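Brerndale Taproom – draft line and cellar check, July

Covers the walk-in cooler, gas, lines and faucets. Mark each item OK, Fix or N/A and leave a comment if it is anything but OK.

1. Walk-in door gasket – Fix. Split at the bottom corner on the hinge side. Door still latches.

2. Inside door release – OK. Opens with one push.

3. Keg stacking – OK. Full kegs two high at most. The Dritdale pale was moved off the drain.

4. CO2 cylinders chained – Fix. The spare by the back wall had no chain. Chained during the check, but the wall hook is loose and needs a new anchor.

5. CO2 alarm – OK. Tested at 9 a.m. and heard from the bar. Limit sign on the door reads 4000 ppm.

6. Primary regulator – OK. No leak with soap and water. Tag no. 921.

7. Blended gas for the nitro stout – N/A. Line is capped until the Pomare stout is back.

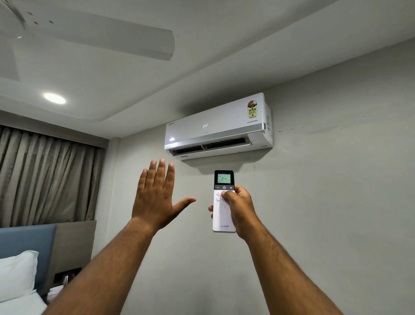
8. Line cleaning log – Fix. Two entries have no initials. Whoever cleans the lines signs on the same shift, including when the Zedia crew comes in to do it.

9. Cleaning chemicals – OK. Stored on the low shelf away from the cups. Goggles and long gloves were on the hook.

10. Rinse after cleaning – OK. Strip test came back neutral on all lines. Lines 3 and 6 were slow to clear – check the couplers for a bad washer.

11. Faucets – Fix. Line 5 drips when shut. Pull it and change the seal before it goes back on.

12. Glass rinser and drain – OK. Drain was cleared last month and is running fine.

13. Floor mats behind the bar – OK. One is curling near the ice well. Watch it.

14. Keg cart – OK. Brake holds with a full keg on. Plate says 500 lb.

Items marked Fix go on the board in the office. The anchor in item 4 comes first, then the gasket. Next check is in August, same sheet.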